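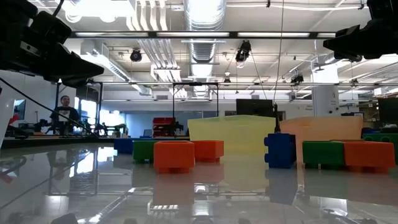

A Lanetti publicou a segunda edição do Guia Holby, conjunto de regras de boa prática para bancadas com robôs de dois braços em salas de uso compartilhado. O texto substitui o de junho e vale para laboratórios, escolas técnicas e oficinas que aderirem. O capítulo mais longo trata de tarefas de manipulação com objetos leves, como os blocos plásticos azuis, verdes e laranja dispostos diante de duas caixas translúcidas, uma amarela e outra laranja, sob as garras. Para esse tipo de montagem, o guia pede que a posição inicial de cada peça seja registrada antes da primeira execução e que as caixas não mudem de lugar durante uma mesma série.

A principal mudança está na regra de aproximação. Na edição anterior, bastava avisar o operador antes de estender a mão sobre o tampo. Agora os dois braços precisam estar em parada segura, com confirmação no painel, mesmo que apenas um deles esteja em uso. A exigência se aplica também a quem vai só recolocar uma peça caída. A parada por software, sem confirmação no painel, deixa de ser aceita para esse fim.

O guia passa a distinguir três áreas: o tampo, a faixa de circulação em volta da bancada e o restante da sala. Quem trabalha nesta última não precisa de treinamento específico, mas deve saber onde fica o botão de emergência mais próximo. Na faixa de circulação é proibido deixar mochilas, caixas ou extensões elétricas enquanto os braços estiverem energizados.

Superfícies brilhantes ganharam uma seção própria. Elas continuam permitidas, desde que a ficha da bancada informe a presença de reflexos e a direção das janelas e das luminárias. Se a iluminação for alterada no meio de uma série, a série deve ser encerrada e outra aberta, com nova ficha.

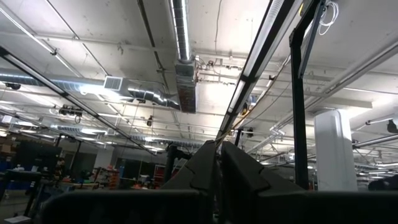

**Kerkulstead, setembro de 2021** – O novo texto foi apresentado na oficina da Lanetti a representantes dos laboratórios que já seguiam a edição anterior. Elba Vergara, responsável pela redação, disse que a maior parte das alterações saiu da leitura das fichas de ocorrência enviadas pelos participantes, 974 no total. "Quase tudo era coisa pequena: um cabo que enroscou, uma garra que encostou na borda da caixa, alguém que pôs a mão antes da hora. Mas era sempre a mesma coisa pequena", afirmou.

Os cabos ocupam quatro páginas. Feixes que descem de postes ou da estrutura do teto, como o maço de cabos brancos enrolados no alto do poste preto, devem ter fixação própria e ficar fora do alcance máximo dos braços, medido com as garras instaladas. O guia não aceita fita adesiva como fixação definitiva. A verificação é feita com o robô desligado, no início de cada turno, e assinada por quem vai operar.

Para as garras, a inspeção passa a incluir as pontas dos dedos. Devem ser anotados desgaste, folga e qualquer peça trocada, com a data da troca. Dedos fabricados no próprio laboratório são admitidos, mas precisam de um desenho arquivado junto à ficha da bancada. Câmeras presas ao punho entram na mesma inspeção, com atenção aos parafusos e ao conector.

Os laboratórios participantes terão cerca de 90 dias para se adaptar. Nesse período, as fichas antigas continuam válidas, exceto a de parada segura, que deve ser trocada de imediato. A unidade de Villalba pediu prazo maior para refazer a passagem de cabos e ainda aguarda resposta.

Vergara informou que a Lanetti não vai emitir selo nem certificado. A adesão é declarada pelo próprio laboratório, que se compromete a manter as fichas disponíveis para consulta. O guia também não substitui a avaliação de risco exigida em cada local, e onde houver conflito prevalece a regra mais restritiva.

O documento pode ser pedido à secretaria da Lanetti, em português e em espanhol. As fichas de bancada, de parada segura e de inspeção das garras seguem como anexos, em formato editável. Dúvidas sobre o preenchimento devem ser enviadas por escrito, com o número da ficha no assunto.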